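Home | Chapters | Glossary | Further reading

Filed under: Folklore, house spirits and hearth tales

Chapter 2
The Guest Behind the Stove

I was nine when I first heard about the Grinditz, and I didn't sleep properly for a week. My aunt told me over a plate of toast, with the light off (her idea), and she did the voice as well, a sort of wheezy mutter like somebody looking for their glasses. So if this chapter sounds fonder of the thing than a textbook ought to be, blame her!

The Grinditz lives behind the stove, or where the stove used to be. In the oldest tellings it's a small, bad-tempered creature with the body of a hedgehog and the feet of an old man, and it comes out at night to see whether the house has been left decent. If it has, you get good bread. If it hasn't, it sits on your chest and counts your teeth. I've read a great many house spirit stories by now and I still think the teeth are the nastiest touch in any of them.

You met the general idea of a household spirit in Chapter 1, so I won't go over all that again. What I want to do in this one is take a single creature and follow it from place to place, and watch what each teller does with it. We'll start in Fonanitz, the valley where most of the tales were written down, and end up in Munbridge, where families from the valley settled and where the Grinditz changed almost beyond recognition. It lost the hedgehog body on the way. It kept the feet.

Our main source is the Ristić notebooks, and I'd like you to get friendly with them early on, faults and all. There are 52 tales in them, taken down over several winters, and the handwriting gets worse as the evenings go on (plum brandy is mentioned in the margins more than once). Some tales are told in full, with all the songs. Others are two lines long and break off. Tale 17 just reads "the one with the goose, as before", and there is no goose anywhere before it. I've looked.

A few things to keep in your head as you read. The tellers disagree about whether the creature is male, female or neither, and I've used "it" throughout to save arguments. They disagree about what it eats too: porridge skin in the upper villages, candle ends lower down. And the word itself is a puzzle. One camp ties it to a verb meaning "to grumble", another to a kind of iron hook for lifting pot lids. I'm a grumbler myself, but the hook people have a decent case and we'll hear it in section 2.3.

What the creature cares about shifts as well. In Fonanitz it's ash and crumbs. By the time we reach Munbridge it has given up on the hearth and taken against untidy clothes, and you'll find it tying sleeves in knots and stealing one button a night until it has 100.
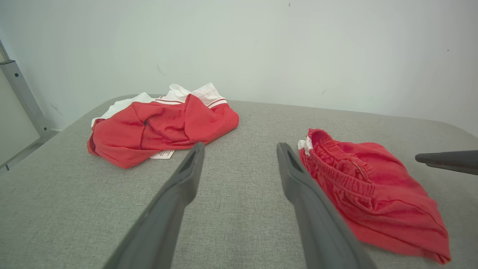
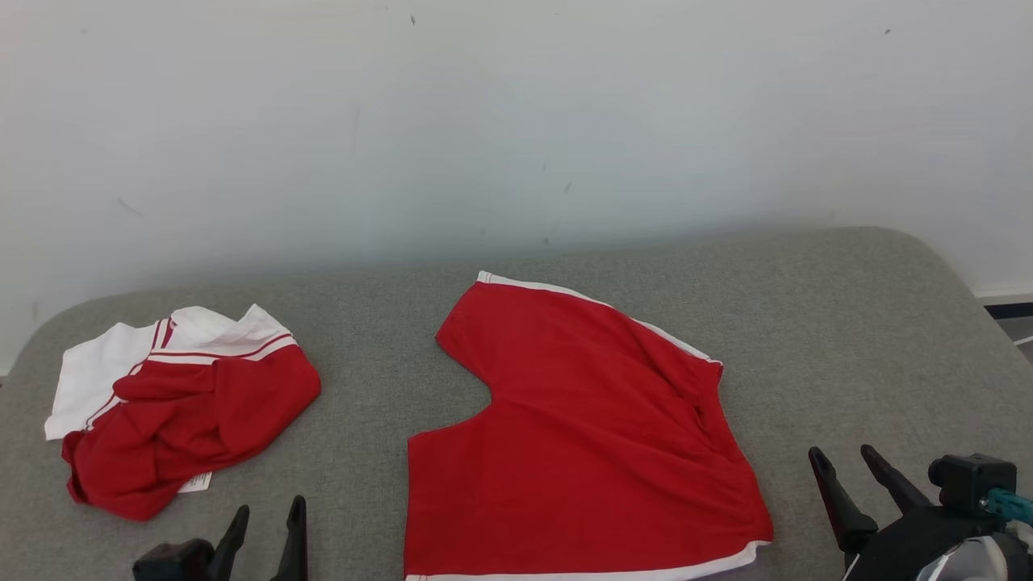 Hamish Leckie read a draft of this chapter and objected to the buttons, as his grandmother always put the number at 1000 and said that on the last one the Grinditz would have enough to make itself a coat and leave for good. He also wanted it noted that in her version you were meant to be sorry when it went.

Back to top | Contact | Copyright, all rights reserved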